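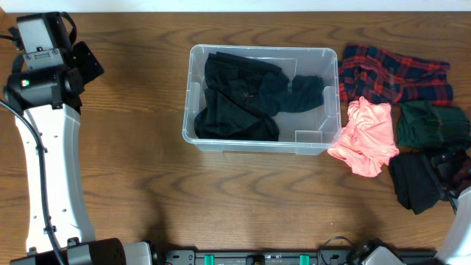
Blacks in the bin, the rest of the pile to go. Right arm on a black one.

June 29, 2024

Quick one, I have a build to get through before dinner.

People keep asking for our table rules. Wenceslao Quezada wrote the first version back in January on the back of a packing slip and it has been growing since. We call it the Plemus sheet, after the old project. Current version is one page. I want it to stay one page.

So, the rules, in the order I remember them.

Say what "sorted" means before you power anything. Write it on the card. "Darks in the bin" is not good enough, we lost most of a week to that. Is navy dark? Is a dark green sweater dark? Two operators, two answers, and you get a folder of episodes that disagree with each other. Card now says black only. Plaid is never black, even when it's mostly navy.

Bin stays inside the reach of both arms. Tape marks are ok but pull them up before recording.

Crumple the clothes. Really crumple them. New people lay everything out like a store display and then the policy falls apart on the first real heap. Pick up, drop from elbow height, leave it alone. If something lands over the rim of the bin, fine, it stays there. Pink knit does this constantly.

One arm in the pile at a time. The other one parks open, over bare wood. Sheila Blackburn fought me on this one, she says we're throwing away half the hardware, and for folding she's right. For sorting I'm not budging. We had 3 gripper collisions in one afternoon when both were allowed in.

Cables. Slack loop at the base, nothing lying accross the work area, move both arms to full reach by hand before the first run and watch the loops while you do it. Takes a minute.

Hands off the table while torque is on. Including "just fixing the sleeve". Stop, torque off, fix, start a new episode. Don't splice.

Failed grasps stay in the data. Tag them, keep them. We had 1056 episodes in the Baran set and threw out everything with a miss, ended up with 817 that looked great and a policy that had no clue what to do with an empty gripper. Dumb. My call too, so.

Lighting: I don't have a good rule. Shadows from the arms move all over the table and I used to chase them with extra lamps. Stopped. Write down which lights were on, that's it.

Things still being argued about:

- do we need a written stop check per shift or per operator (I say operator)
- whether zippers get their own card
- how long a reset can take before you scrap the run. Wenceslao wants a timer, I hate timers

Grornelska has a longer version with sign-off boxes and a revision table. Read it, took two things from it, the parking pose and the torque rule. The rest is for people with bigger cells than ours. If you're one or two people and a table you don't need a revison table.

Mutanura starts next month, socks. Going to need a new card for socks.

Will post the actual sheet once Sheila's edits are in.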